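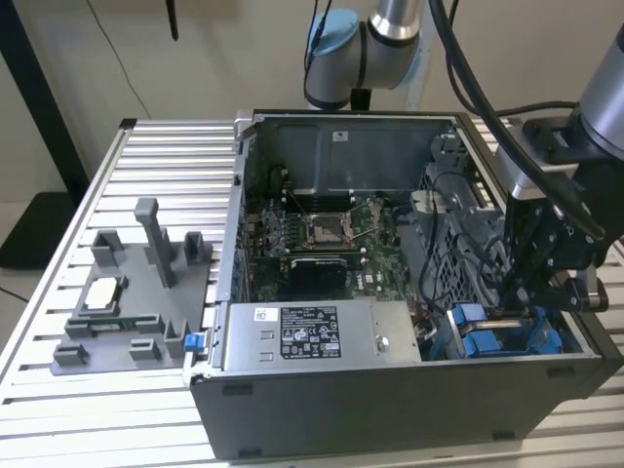
Flovden Refurbishing Shop
Bench Inspection Checklist 7: Desktop Towers, Side Panel Off
Revision: November
Checked by: Inese Jaunzems
Comments reviewed by: Rimantas Juška

Scope

This sheet covers desktop towers opened for inspection on the slotted aluminum benches. It applies from the time the side panel comes off until the tower is released for processor installation. It does not cover monitors, laptops or units with visible liquid damage, which go to the Vasiliauskas room with a red tag.

Mark each item OK, NO or N/A. Every NO needs a comment.

Section A. Power and static

A1. Line cord disconnected at both ends. OK
A2. Power button held for 30 seconds after disconnection. OK
Comment: Timed with the bench clock. Count starts when the cord is out of the socket.

A3. Power supply housing closed, no screws removed from the supply itself. OK
A4. Regulatory label on the supply present and legible. OK
Comment: Input rating copied to the job card. If the label is torn or painted over, the supply is replaced without testing.

A5. Wrist strap tested before first contact with the board. OK
A6. Bench ground lead attached to bare rail. NO
Comment: Lead was clipped to the painted leg of bench 2. Moved to the rail and retested before work continued. Second time this month.

Section B. Support and position

B1. Tower on its side, open side up, feet clear of the bench edge. OK
B2. Case does not rock when pressed at each corner. OK
B3. Side panel stored upright in the Zillby rack. OK
Comment: Two panels in the rack had no job number. Both labeled.

B4. Bench grooves clear of screws and metal chips. OK
Comment: Brush, do not use compressed air. Air moves chips into open cases on the next bench.

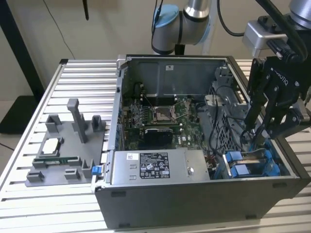

B5. Loose parts kept in a holder or tray, never set on the motherboard or on the power supply. OK
B6. Memory modules handled by the edges. OK
B7. Processor kept off bare metal at all times. OK
Comment: The Wasex trays are acceptable if the foam is the dark antistatic type. The white packing foam is not.

Section C. Processor socket

C1. Socket inspected with the magnifier lamp from two directions. OK
C2. Contacts even, no dark spots, no fibers. OK
C3. Retention frame swings without scraping. OK
C4. Lever springs back to its stop. OK
Comment: Slight stiffness over the last part of travel. Within limits. Do not lubricate.

C5. Old thermal compound removed from the area next to the socket. N/A
C6. Time with socket uncovered kept under 80 minutes. NO
Comment: Socket was left uncovered over the lunch break. Reinspected at 1:15 p.m., no debris found. Protective caps are in drawer 4.

Section D. Cables and drive area

D1. No cable crosses the processor socket. OK
D2. Data cables seated fully at the drive end. OK
D3. No sharp fold in any flat data cable. OK
D4. Insulation intact where cables pass over sheet-metal edges. OK
Comment: Run a gloved finger along the metal edge. A burr that catches the glove is filed with the board covered.

D5. Front panel leads tight in their header. OK
D6. Unused connectors tied back or parked away from the board. NO
Comment: One spare power lead was free to move. Tied to the main bundle with a reusable strap.

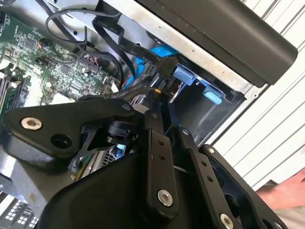 Rimantas Juška: D2 should be repeated after D6. Tying back a spare lead can pull on the bundle, and I have found a drive connector half out on a unit that passed D2 ten minutes earlier. I would also drop the word "tight" from D5. People push on the pins.

Reply, I.J.: Agreed on both. D2 repeated on this unit, OK. D5 will read "fully seated" in the next revision.

D7. Drive carriers slide and latch without force. OK
D8. Drive cage vents free of dust. OK
Comment: Light dust only. Removed with the soft brush.
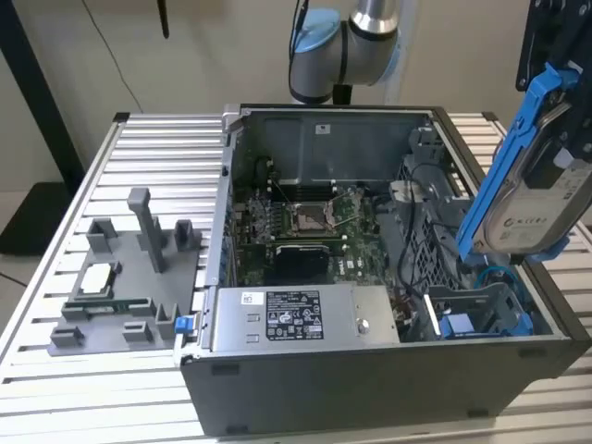 Section E. Closing checks

E1. All removed screws accounted for against the job card. OK
E2. Release latch moves freely and returns. OK
E3. Interior checked with the flashlight for tools and strap ends. OK
E4. Asset number on the job card matches the case. OK
Comment: Job card 118. The first digit had been written over and was rewritten clearly.

E5. Illumination at the bench surface at least 2000 lux with the lamp on. OK

Open actions

1. Paint a mark on the bench 2 rail for the ground clip. I. Jaunzems.
2. Put a box of socket caps on each bench. R. Juška.
3. Revise D5 and add a second D2 check after D6. I. Jaunzems.

Release status: held until actions 1 and 2 are signed.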